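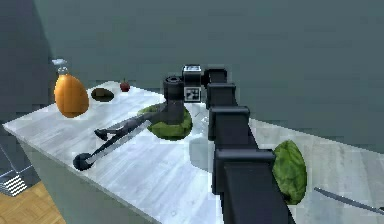
Akua Gyamfi asked whether the contract prices in this set can be compared across auctions without adjustment. They can't. Prices are stored in the currency and the base month of the original tender, and the column price_base_month has to be read together with price_mwh before anything is averaged.

Watwood Power Contracts, data card

Contents

The set lists 600 long-term power purchase contracts for solar and wind plants. Each row is one contract. Where a plant sold its output to more than one buyer, it has more than one row, joined by plant_id.

Files

contracts.csv: one row per contract
plants.csv: location, capacity and grid connection for each plant
buyers.csv: buyer names after cleaning
notes.txt: corrections made by hand, with the row number

Main columns

plant_id: text, matches plants.csv
buyer_id: text, matches buyers.csv
capacity_mw: AC capacity at the connection point
term_years: length of supply, not counting any construction period
price_mwh: price at signing
price_base_month: month the price refers to
auction_type: public, private or bilateral
status: signed, supplying, ended or canceled

Sources

Rows come from tender results, company filings and notices sent in by developers. The Kalanus and Henier rows were typed in from scanned tables and checked twice. Yadav supplied its own spreadsheet, and we kept its rounding.

Known problems

Capacity for older plants is sometimes given in DC. We converted it only where the source stated the inverter rating. Unconverted rows have dc_flag set to 1.

The longest terms are 20 years. Three contracts have extension options, which are not included in term_years. See notes.txt.

Canceled contracts are undercounted. Developers announce signings far more often than they announce withdrawals.

Blank prices mean the price was not published. Don't read them as zero.

Updates

The tables are rebuilt every February. Row order may change, so join on the ID columns.

Corrections

Send corrections to Tullio Palumbo with the contract row and a link to the source. Corrections without a source stay in the queue until we find one.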